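The shop on the ground floor in Bavville sells paper cups, napkins and table linen, and its owner has run it for 20 years. She opened under the name Hirvonen, after the street, and kept the name when she moved around the corner.

Cups were a sideline at first. "I had one shelf of them next to the register," she said. "People came in for a tablecloth and asked what they were going to drink out of."

She now carries 60 designs, most of them bought in small lots from a wholesaler called Gralero. Plain white still sells best. Printed ones go in December, when offices order for parties, and again in early summer.

Her method for choosing stock is simple. She takes new samples home, puts them on the round table she eats at and leaves them for a week. If she is tired of a print by then, she doesn't order it.

"A cup looks fine in a catalog," she said. "Then you put it on a cloth with flowers on it and it's too much. Most of my customers have a cloth with flowers on it." 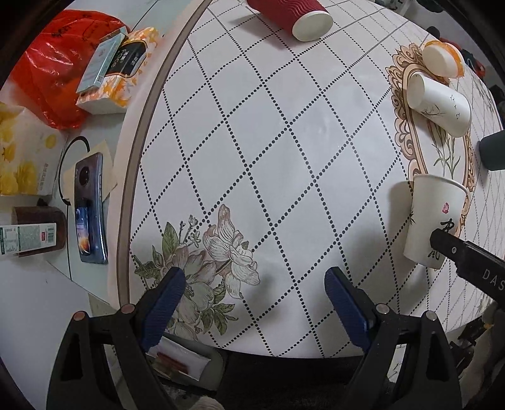 Paper cups on a flowered tablecloth, among them one with reeds and birds and one with Chinese calligraphy.

She likes the ripple-walled kind for coffee and says she would pay extra for it. Customers often won't. A sleeve of 20 costs them 77 cents more than the smooth ones, and she hears about it.

The calligraphy prints were a slow start. She bought 6 sleeves and had most of them on the shelf until a tea room in Drarnach took the lot. They have reordered twice.

Asked whether she washes and reuses the samples, she said no. "They go soft at the seam. I use them for seedlings after that, tomatoes mostly."

She plans to cut back on napkins next year and give the space to larger cups. The tablecloths will stay where they are, by the window.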